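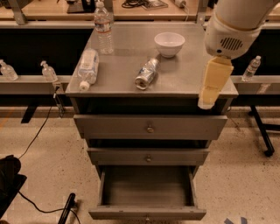
Every surface in the building would stay clear, one reader of the last edition wrote to us, if people were simply given enough drawers. The same reader asked why we spend a whole chapter on cabinet tops when the answer fits on a purchase order.

Chapter 10
Flat Surfaces and the Things Left on Them

We have kept the chapter, and made it longer. The claim that storage cures clutter is old and popular, and it is repeated most often by firms that sell storage. It may be true in some rooms. The evidence offered for it is usually a pair of photographs, one taken on a bad day and one taken an hour after a cleaning crew left, and a student who accepts that kind of evidence will accept nearly anything.

Consider the gray metal cabinet at the start of this chapter. It has three drawers. The lowest is pulled fully open and has nothing in it, while the top of the cabinet holds two plastic water bottles, one upright and one on its side, a white bowl and a crushed can. Whatever is going on with those four objects, lack of room in the bottom drawer is a poor explanation. It would also be a mistake to say the drawer is empty because people are lazy. One look at a room tells you where things are. It does not tell you who put them there, how long they have been there, or whether anyone minds.

After working through this chapter you should be able to sort the contents of a surface by what needs to happen to each item next, say what a single inspection can and cannot show, and read a storage proposal without being carried along by it.

10.1 What counts as clutter?

Most housekeeping manuals define clutter as "items out of place." The definition sounds firm until you ask what the place of a half-full water bottle is. A stapler has a drawer. A bowl has a cupboard or a dish rack. A bottle with water still in it belongs, in most offices, wherever its drinker is, and when the drinker steps out it belongs nowhere in particular. Calling it out of place assumes there was a place.

In this book we sort by next step instead. An item on a surface may be due to be used, washed, refilled, thrown out, recycled, or given back. A few items have no next step at all, and those are the only ones we call clutter without argument. Under this scheme a crushed drink can is easy: it goes to recycling. An empty bowl goes to the sink or back to the cupboard, depending on whether it is clean, and you have to pick it up and look. Bottles are the hard case. A sealed one is stock. An opened one is somebody's drink, or was, and the two look alike from across a room.

Notice that none of these next steps, apart from putting away sealed stock, involves a drawer. This is the weak spot in the reader's argument. Drawers are good at holding things that are kept. A great deal of what gathers on a cabinet top is on its way out of the room, and a drawer only makes it harder to find -- and, in the case of food dishes, worse to find.

10.2 The Steltine survey, read slowly

You will see the Steltine office survey cited in trade handouts as proof that added storage cuts clutter. Staff at the Steltine site walked through 37 rooms in November and recorded 1114 items left on open surfaces. New drawer units from Pruvon were then brought in, the walk was repeated, and the second count was lower. The handouts stop there.

The full report does not. Between the two walks the site also moved its recycling bins from the stairwell into the rooms. It told staff the date of the second walk. And the second walk took place on the day before a holiday, when a good many desks were not in use. Any one of these could lower a count. We are not saying the drawer units did nothing. We are saying the survey cannot tell you what they did, and that the people quoting it ought to have read past the second page.

A later trial at the Shih building changed one thing at a time, which is more trouble and takes longer. Bins went in first. Drawers went in after the bins had been in use for 40 working days. The report is cautious and a little dull to read, and we recommend it for exactly that. Its authors decline to rank the two measures, on the grounds that rooms differed too much in how they were used.

10.3 Why flat tops fill up

A closed drawer asks for a free hand. So does a cupboard door. Someone who comes in with a drink in one hand and a phone in the other will use the first flat thing at waist height, and a low cabinet beside a walkway is very often that thing. This is a plausible account and most people in the trade believe it, the present author included. Plausible is as far as it goes. Before you build a plan on it, watch a few surfaces at the times people come and go, and write down what you see.

Watch also for company. It is widely said that one object on a clear surface draws others. Perhaps it does. It is equally possible that busy spots get a first object sooner and a second one sooner for the same reason, with no drawing at all. The two accounts call for different fixes -- early clearing in the first case, a bin or a tray in the second -- so the question is worth some of your time.

Before you read on

Pick one flat surface that you pass every day and do not own. Leave it alone. For each thing on it, write down the next step, using the list in 10.1, and mark any item where you are guessing. Keep the page. You will need it in 10.4, where we turn to clearing routines and who ends up doing them.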